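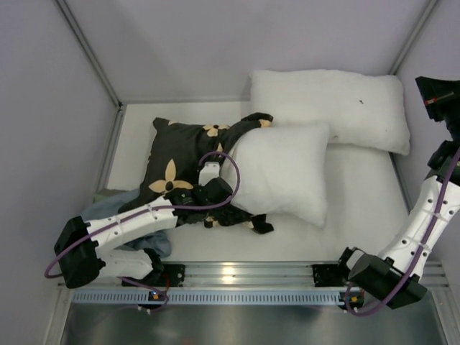
Two-arm bench with the pillow task set out, Flolteck test room, Milinthorpe.

Operators wanted for a gripper comparison study

Flolteck is looking for people to operate two-arm robot benches in a paid study at our Milinthorpe site. The study compares two grippers, the Kitham and the Hájek, on everyday jobs with cloth and other soft goods. You do not need to have worked with robots before.

What the study is about

Both grippers do well on boxes and bottles. Fabric is harder. A pillow cover folds over on itself, the opening closes up, and the fingers either miss the edge or pick up two layers when one was wanted. We want to know which gripper lets an ordinary operator get through these jobs with fewer dropped grasps and fewer restarts, and whether the answer changes with practice.

We finished a pilot in January with our own staff, who logged 2561 grasp attempts between them. Staff already know the machines too well to give us a fair picture, so the main study will use people from outside the company.

What you will do

You will sit at a control station next to the bench and move both arms by hand using a pair of lightweight controllers. The arms copy your movements. The tasks are:

Putting a square pillow into a patterned cover
Taking the cover off again
Folding a cloth and placing it to one side
Moving a larger pillow without disturbing the rest of the bench

Each task is repeated with both grippers. The order is set by us and will differ from person to person. Between blocks a technician changes the grippers over and checks the cables, and you take a break. After each block you fill out a one-page form on effort, comfort and how well you could judge the grip.

A session lasts three hours including breaks. We ask everyone to come for four sessions. The first is mostly training and does not count toward the results, but it is paid the same as the others.

Who can take part

We have 30 places. You should be 18 or older, able to use both hands, and able to sit for up to 40 minutes at a time. Glasses and contact lenses are fine. Left-handed people are especially welcome, as we had only one in the pilot.

You cannot take part if you work for Flolteck or for a company that makes or sells grippers, or if you have had a hand, wrist or shoulder injury in the past six months.

Pay

You will be paid $76 per session. People who complete all four sessions receive the full amount plus a bonus that brings the total to $536, so the bonus is $232. If you stop early you are still paid for every session you attended. Parking is free. We do not cover travel from outside the county.

Safety and data

The arms run at reduced speed throughout the study, and there is a stop button at the control station and another on the bench. You stay outside the reach of the arms while they are powered. Long hair must be tied back and loose scarves or bracelets taken off.

We record the arm positions, the gripper force and video of the work surface. We do not record your face or voice. Your results are stored under a number, and you may ask us to delete them at any time up to the end of your last session.

How to apply

Fill out the short form at the front desk or request it through the contact page of our website, using the heading "Gripper study." Tell us which hand you write with and whether you are free mornings, afternoons or both. Applications close 19th February. We will reply to everyone, and those selected will get a consent form to read before booking a first session.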